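Resources > Parish Life > Preparing a Public Statement

How to Prepare a Public Statement on Behalf of a Congregation
April 2020 | Bamdale Interfaith Office

Congregations are often asked to respond to public events on short notice. The following procedure applies to all member congregations of the Bamdale district.

First, confirm who has authority to speak. In most traditions a sermon is the work of the preacher, while a statement binds the whole body. Check your bylaws before drafting.

Second, write the central point in one or two sentences. Cite scripture or doctrine only where it bears directly on the matter, and give the full reference. 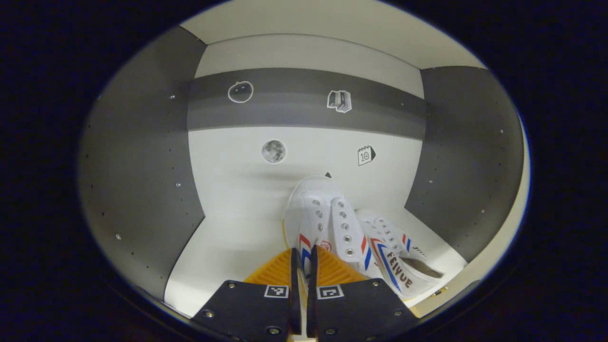 Inside a white storage cubby with gray side walls.

Third, keep the text short. A statement of 190 words is suitable for local newspapers; 344 words is the limit for the district newsletter. Avoid naming political parties or candidates - the district office will return any draft that does so.

Fourth, submit the draft for review. Allow 2 working days. Reviewers will mark terms that readers outside your tradition may misunderstand.

After release, file the signed original with the congregation's records. Statements issued before July are listed in the annual report. Corrections must be sent to the district office in writing.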